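Working Alongside the Sorting Arm: Tips from Our Wash Room

Posted October 2020

We started using an arm at the Ramholm boarding kennel to clear toys off the trays after they come in from the runs. Before that, two of us did it by hand every afternoon, bent over the counter. We have had 4 arms on trial at our sites, and these notes come from the people who stand next to them. Most of it applies to any small workplace where a machine has taken over one dull piece of the day.

Give the job one tray. We used to dump toys straight on the counter and sort from the pile. An arm does better with edges. Use a tray with a raised rim so balls don't end up in the sink, and push it back until it meets the wall. Mark its place on the counter with tape. If the tray wanders a couple of inches during the day, put it back on the tape before the next batch.

Don't heap it. Fewer toys to a tray means more trips for us and fewer stops for the arm. On a good day in September we put 288 toys through, and the slow part was carrying trays.

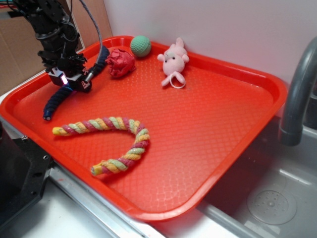
Rope toys are the ones to think about when you load. A straight rope can be picked up nearly anywhere, but a knotted one drags its neighbors along. Lay ropes down in an open bend, like the pastel one with the yellow ends, and keep the small things toward the back rim so nothing is tangled in the braid. It takes a few seconds. Loose threads longer than a finger get trimmed first, and a rope that has started to come apart goes in the trash.

Pull the squeakers that have come loose. Check plush toys for open seams while you are loading, too. The arm won't notice stuffing, and you will be the one picking it out of the drain. We keep a needle and heavy thread in a jar by the towels and mend on the spot if the hole is small.

Keep water away from the tray. If there is a sink next to it, turn the faucet off before starting a batch and swing the spout so it doesn't drip on the rim. Wipe the counter dry first. Trays slide on a wet counter, and so do elbows.

Now the people side. The work didn't go away, it moved. Loading, checking and mending are still ours, and so is anything the arm leaves behind. What we lost was the bending and reaching, and also the twenty minutes of talk that went with it. Some of the crew missed that. We moved the afternoon break to the same hour, and it helped.

Decide who may stop the machine. Our answer is everyone, including the weekend help. Write it on a card at eye level. The first version of our card ran to 53 lines and went unread, so now it says how to stop, how to start again, and which extension to call.

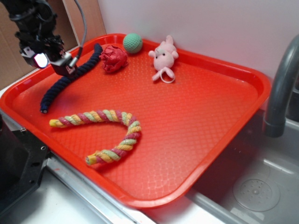

Plush and ball at the back, ropes to the front and left, all spread out on one tray.

Spread toys by type if you can. Dark ropes are easy to miss against the dark parts of the arm, so look under the gripper before you take a tray away. Our sister kennel at Wotilel lost a good tug rope to the laundry that way.

Keep a tally sheet – pencil is fine. Ours has three columns: trays in, stops, and what caused the stop. After 767 trays we could see that most stops were ropes, and that changed how we load. It also settled some grumbling about whose shift was slower.

Teach the hand method anyway. New people sort by hand for their first week. When the power was out at Ternov they were done by supper, and the only thing they had to hunt for was the second bin.

Cleaning the tray: warm water, dish soap, and a soft brush if the surface has a pattern. Rinse, stand it on edge, and dry the underside before it goes back on the tape.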